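El Baluder gana un partido de locos y yo me quedo sin voz

Llegué al campo del Baluder con el bocadillo a medio comer y a falta de un minuto para el saque inicial, así que perdonadme si los primeros compases os los cuento un poco de oídas. El Baluder le ganó 3-2 al Cutetgate en el partido de ida de la eliminatoria de copa, con un gol en el descuento que todavía estoy intentando ordenar en la cabeza. ¡Qué noche, de verdad!

La cosa empezó fatal para los de casa. Pankaj Srivastava, que lleva todo el invierno marcando goles de los feos y de los bonitos, cazó un rechace en el minuto cinco y la puso pegada al palo. Silencio en la grada, menos en la esquina de los visitantes, que se habían traído dos bombos y no pararon ni en el descanso. El Cutetgate jugaba muy junto, muy paciente, y el Baluder se dedicó un buen rato a colgar balones que no iban a ningún sitio. Yo ya estaba pensando en el titular de la derrota (tenía uno bastante bueno, lo guardo para otra ocasión).

El empate llegó en el minuto 38. Falta lateral, de esas que el árbitro pita una de cada tres veces, y Zihan Luo la metió tan cerrada que no la tocó ni el portero ni los tres que fueron a rematar. Le pregunté después si quería centrar o tirar y se echó a reír. "Pon que tiré", me dijo. Pues puesto queda.

Tras el descanso salió otro partido. El entrenador local, Dehua Zhong, quitó a un mediocentro y metió a Shewit Admasu por la banda derecha, y ahí el Cutetgate empezó a sufrir como no había sufrido en toda la primera parte. Admasu tiene 19 años y corre como si llegara tarde al autobús. En la primera que tocó sacó un córner, en la segunda forzó una amarilla y en la tercera dejó sentado al lateral y se la regaló atrás a Anqi Yan, que solo tuvo que empujarla. 2-1 y la grada de pie.

Duró poco la alegría. Otra vez Srivastava, esta vez de cabeza, a la salida de un saque de esquina muy mal defendido. Zhong estuvo un buen rato con las manos en la nuca mirando al suelo, y lo entiendo, porque es el cuarto gol que encajan así desde enero. En la rueda de prensa no se escondió: "Lo ensayamos, lo hablamos, lo dibujamos en la pizarra y nos lo vuelven a hacer. Mañana otra vez a ensayarlo".

Y entonces, el descuento. Cuatro minutos puso el cartelón. El Cutetgate tuvo una contra clarísima para llevarse el partido, dos contra uno, y se enredaron con el pase. De esa misma jugada salió el balón largo a Admasu, que se fue hasta la línea de fondo, levantó la cabeza y encontró a Yan en el segundo palo. Remate raro, con la espinilla, me juran los que estaban detrás de la portería. Dio en el larguero, botó dentro y se acabó. 3-2. El señor de mi derecha me abrazó sin conocerme de nada y me tiró el café por la libreta, así que si bailo algún minuto, la culpa es suya.

Para Yan el doblete tiene además su aquel: cumplía 113 partidos con la camiseta del Baluder, uno menos que la marca que tiene el club desde los tiempos del campo viejo. Si juega la vuelta, igualará los 114. Al preguntarle por ello puso cara de circunstancias: "Yo lo que quiero es pasar la ronda, y dormir". Me pareció una respuesta estupenda.

La vuelta se juega en Wihongi, donde el Cutetgate no ha perdido esta temporada, y allí un gol de ventaja da para poca tranquilidad. El club visitante ya ha avisado de que reservará 1.000 entradas para la afición del Baluder, que se podrán recoger en taquilla presentando el carné. Los autobuses los pone la peña Cleredik, como siempre, con salida desde el aparcamiento del campo a las cuatro de la tarde. Quien quiera plaza que no se duerma, que en la eliminatoria anterior volaron y hubo gente que acabó yendo con tres transbordos (yo, por ejemplo).

De bajas, poca cosa. Luo acabó con un calambre y pidió el cambio él mismo, aunque en el vestuario dicen que llega sin problema. En el Cutetgate está pendiente de pruebas el lateral que sufrió a Admasu, con molestias en el tobillo, y su técnico no quiso dar pistas sobre quién jugaría en su lugar. Tampoco quiso hablar mucho del último gol. Contestó a dos preguntas, dio las gracias y se marchó por el pasillo con la carpeta bajo el brazo - los bombos, a esas horas, seguían sonando fuera.

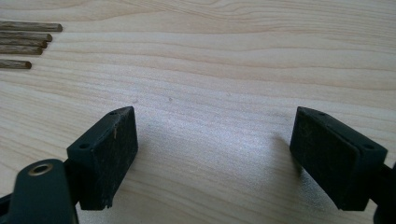 Palos redondeados sobre una superficie de madera clara.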